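手持夹爪采集工位的布置与日常维护

适用范围:桌面双手持夹爪工位,每只夹爪顶部装一台运动相机,两指内侧装软质橙色指垫,指面贴黑白方形标记。文中步骤按 Torkero 工位的实际配置编写,其他桌型可参照执行。支架图纸沿用 Jeon 版,指垫为 Gullo 浇注件,背景布和桌面由 Tramevari 统一供货。

一、所需工具与耗材

内六角扳手一套(2 mm 为常用规格)、无尘布、异丙醇、低粘度双面胶、备用标记贴纸、备用指垫一副、金属夹若干、塞尺、游标卡尺、标定板。相机电池至少备两块,充电器放在工位以外的架子上,不要占用桌面。

二、背景布的安装

1. 先装布,后摆桌。布装好后再挪桌子容易把下缘带起,露出后方的墙面。

2. 布料选用不反光的黑色织物。鱼眼镜头视角很大,布需要从左、后、右三面围住桌子,顶部向内收。上缘若漏光,自动曝光会随夹爪转动而跳变。

3. 固定从后方中点开始,向两侧交替上夹。只夹布边和折叠处,不要把布拉到完全绷平。过紧的布在温度变化后会脱夹,留有自然褶皱即可。

4. 纯黑背景缺少特征点,视觉惯性里程计在夹爪朝向布面时容易丢失位姿。需要在布面上加贴纹理,形状不限,大号彩色字母、不规则色块均可,要求边缘清晰、对比度高、互不重复。同一图案不要等距排列,重复纹理会造成误匹配。

5. 纹理贴好后在整个采集周期内不得移动。若有脱落,重新贴上后必须重新建图,旧地图作废。

三、桌面

桌面以木色哑光饰面为宜。桌沿应与背景布相接,两者之间不留缝。桌上原有的小圆孔可以保留,位置固定,对定位没有不利影响,但操作物品不要放在孔边,以免小件掉落。

四条桌腿调平后,用手掌在桌角施加向下的力,桌面不应晃动。桌面晃动会使物体与背景产生相对运动,轨迹误差在回放时表现为低频摆动,很难与夹爪自身的抖动区分。

任务物品在每次录制开始前按任务单摆放。杯、垫、小包装一类物品彼此之间应留出一个夹爪张开的宽度。

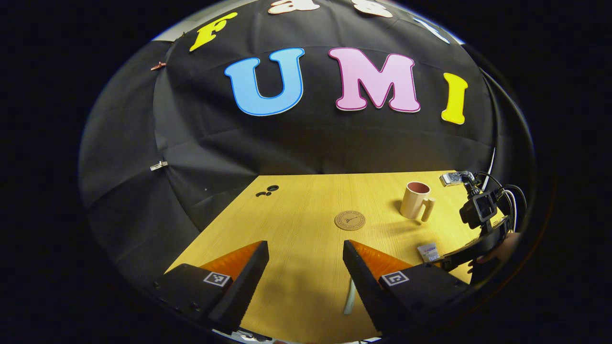

四、夹爪机械部分的检查

每班开始前,对左右两只夹爪分别执行以下检查。

1. 扣动扳机到底,两指应同时到位。一侧滞后时,先检查该侧滑块螺钉,再检查连杆销。

2. 松开扳机,两指应完全回弹,中途不得停顿。有停顿时用无尘布清理导轨,不要加油。油雾会沾到指垫和标记上。

3. 用卡尺测量最大开口,以出厂标定卡上的 80 mm 为准。读数变化说明限位块移位,需松开两颗限位螺钉重新定位,随后重做第六节的开口标定。

4. 两指闭合时指垫应从尖端开始接触,再向根部展开。若根部先接触,说明指垫装反或未推到底。

五、指垫与标记

软指垫属于易损件。筋条之间出现裂口、尖端发粘或颜色明显变浑时更换。更换时成副进行,只换一侧会造成两侧刚度不一致,夹持薄件时物体向旧指垫一侧偏转。

更换步骤:

1. 退出固定螺钉,沿指长方向拔出旧指垫,不要侧向掰动。

2. 用蘸有少量异丙醇的无尘布擦净安装槽,待完全挥发。

3. 推入新指垫至底,装回螺钉,拧到贴合为止。螺纹座为塑料件,过紧会滑牙。

4. 空夹 7 次,复查接触顺序。

指面上的方形标记用于计算开口宽度,左右编号不同,不可互换。贴标记时以指面上的刻线为基准,四边压实,不得有气泡。标记外围的白边必须完整,白边被磨掉或被指垫遮住时检测率会明显下降。标记表面只能干擦,异丙醇会使打印层发灰。

六、相机与开口标定

1. 相机装入顶部金属支架,镜头朝向指尖,锁紧后轻推机身,不应有转动。

2. 关闭电子防抖。防抖会对画面做裁切和变形,使内参失效。该项在固件升级后常被恢复为默认值,升级后必须复查。

3. 快门时间固定,感光度允许自动。顶灯频闪明显时,按当地电网频率选择快门。

4. 线缆从支架后方引出,留出一个松弛的弯,再固定到握柄。线缆不得进入两指之间的视野。双手操作时,另一只夹爪的线缆也可能扫过标记,应在两手靠近的姿态下专门检查一次。

5. 开口标定:录制一段视频,扳机从全松到全扣,匀速往返。运行标定脚本后查看左右标记的检出率,任一侧低于标定卡所列下限时,先调整灯光再重录,不要修改阈值。

6. 对时:两台相机同时拍摄屏幕上的时间码,左右偏差超过 2 帧时重新对时。

七、建图与试录

建图时只用一只夹爪,桌面清空。先慢速平移,再绕桌面中心转动,镜头依次扫过左、后、右三面布和桌面,最后回到起点。转动过快会造成画面拖影,里程计在拖影段丢失后,整段地图不可用。

建图通过后,放上物品,左右手各试录一段。回放时检查下列各项:

轨迹首尾是否连续,有无瞬间跳变;
开口曲线在闭合段是否平直;
两只夹爪在同一坐标系中的相对位置是否合理;
夹爪贴近桌面时是否仍有足够的背景特征。

八、常见故障

轨迹在抬手时跳变。多为背景布上部纹理不足或上缘漏光。补纹理、压紧上缘,重新建图。

轨迹在靠近桌面时丢失。相机视野大部分被桌面占据,而桌面木纹太细。可在任务区外固定一张有图案的垫纸,固定后重新建图。

开口读数一侧有毛刺。标记反光或污损。先干擦,再改变顶灯角度,仍无改善则更换该侧标记并重做开口标定。

右手数据时间滞后。对时后相机曾关机。每次更换电池后均须重新对时,此条在记录表中单列一栏。

夹不起薄片或细杆。检查指垫尖端是否磨圆,再检查两指闭合后尖端有无错位。错位用塞尺测量,在滑块处加垫片修正。

操作者手部进入视野。手握位置过于靠前,将握持位置退到护圈之后。另一只手偶尔入镜不影响定位,但长时间遮住背景时该段应剔除。

九、保养周期

每班:第四节全部项目,镜头擦拭,对时。
每 7 天:背景布夹具逐个复紧,标记贴边检查,电池触点清洁。
每次更换指垫、标记、支架或相机后:开口标定。
每次移动桌子、背景布或纹理后:重新建图。

记录表由当班人员填写,夹爪编号、指垫更换日期和标定文件名三项不得空缺。标定文件按夹爪编号存放,左右手的文件不可混用。机械部分由 Aatos Koivisto 复核,标定与建图部分由 Ye-seo Um 复核。支架图纸计划在十月更新,更新后第六节第 1 条的锁紧方式以新图为准。

修订日期:2026年9月5日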